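Chapter 4. Asking people whether they trust the council

By the author, July
Print this chapter | E-mail this chapter
133 shares | 6 comments

I got into survey work by accident. I was living in Cancombe, I needed a job for the summer, and the district council wanted someone to knock on doors and ask residents what they thought of it. I had a clipboard, a sensible coat and 200 addresses. By the end of the first evening I had four completed forms and a very low opinion of my own questionnaire.

The trouble was question one. It read, "How much do you trust the council?" and I'd thought it was lovely and clear. The first woman I spoke to wanted to know which council I meant - the parish, the district or the county? The next man said he trusted them to empty the bins and didn't trust them with anything else, so what should he tick? A third person said "a lot" in a tone of voice that plainly meant the opposite, and I wrote down "a lot" (I still feel a bit guilty about that one).

This chapter is about what we are measuring when we ask people if they trust a public body. In Chapter 3 we looked at turnout, which is pleasant to work with as somebody has already done the adding up for you. Trust is a different sort of animal. It lives in people's heads, it shifts with the news, and the same person can give you two answers in one week and mean both of them.

We'll spend most of our time on two places. The first is Cancombe, where I went back years later with a proper sample and a much better coat. The second is Zuvescombe, further down the valley, which has a similar population but scrapped its committee system and went over to an elected mayor. The Grustudness Survey asked the same set of questions in both towns, before and after the change, and got over 3,000 replies altogether. Of those, 1,220 came from people who answered both times, and they are the ones I find most interesting! With them we can see individual people changing their minds. With everybody else we can only compare one crowd with another.

You'll also meet the Boychuk scale, which splits trust into two parts: do I think these people are competent, and do I think they are on my side? My man with the bins would have scored high on one and low on the other, and my old question squashed him flat into "don't know". I didn't much like the scale when I first used it, I'll admit. It is long, and people get bored around the ninth item. I've come round to it since, mostly from seeing how badly the short versions behave in small towns where everyone has met at least one councillor.

A word on the maths. There isn't much. You'll need percentages and the idea of a margin of error from Chapter 2, and if you skipped that bit - plenty of readers do - go back and read the first few pages before you try section 4.3.

Before you start, have a go at writing your own trust question on a scrap of paper. Keep it somewhere safe, as we'll be pulling it apart in section 4.2.

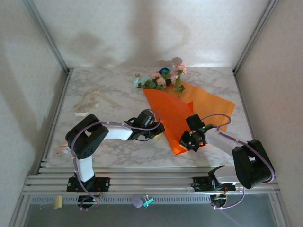
Why ask the same people twice when you could draw a fresh sample each time?

Going back to the same people lets you see who changed their answer and in which direction. Two fresh samples can show the same overall level of trust even if half the town has gone up and the other half has gone down.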